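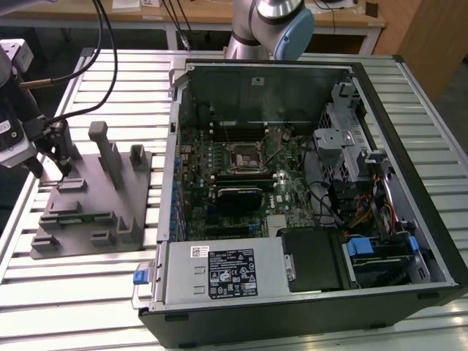
The Hodcombe Teardown is a student robotics competition in which teams program robot arms to take apart and reassemble used desktop computers. It grew out of an automation class at Hodcombe Technical College taught by Wagner Mendonça, and is still run mainly by people who took that class. Its organizers describe it as a test of "real-world disassembly." How far that description holds up is disputed, including among former entrants.

Format

Each team works on an open computer with its side panel already off. Tasks are drawn from a published list and cover memory modules, processors, expansion cards, cables and drives. A full run is scored out of 1000 points, of which 200 are set aside for returning parts to the fixture plate in the correct position. Damage to a socket costs 230 points. Teams may restart a task once without penalty, a rule that was meant to be temporary.

Memory and processor tasks carry the most points and account for most failed runs. Both involve small latches or levers close to other components, and a gripper that fits one part often has no room to open beside the next.
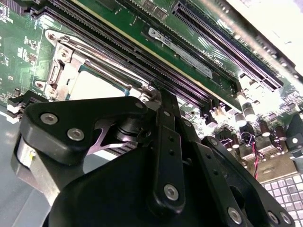
Gripper at the motherboard, with the processor socket and memory slots beyond it.

Teams

The best known entries are Prendow and Zenen, both started by students from the same section of the class. Prendow relied on fixed positions taught by hand and did well as long as the computer was placed exactly where it had been in practice. Zenen used wrist cameras and a learned policy, and its members claimed it would work on any computer. It was only ever scored on models the team had practiced with.

A third team, Au, named for the gold on edge connectors, holds the highest listed score, 900. The run has no surviving log, and the score sheet does not say whether the restart was used. It remains on the college's results page.

Criticism

The college's publicity has called the event a step toward automated recycling of electronic waste. There is little to support this. The computers are chosen in advance, the panels are removed by people, and a task that takes a student a few seconds with bare hands can use up most of a run. Mendonça has been more modest in his course notes, where he calls the competition "a long lab exercise with an audience."

Supporters answer that the class teaches calibration, gripper design and patience with cables -- all fair points, though none of them needs a scoreboard. Whether scores from different years can be compared is also unclear, as the task list has been rewritten several times and the older versions were not kept.

See also

Hodcombe Technical College
Robot end effector
Electronic waste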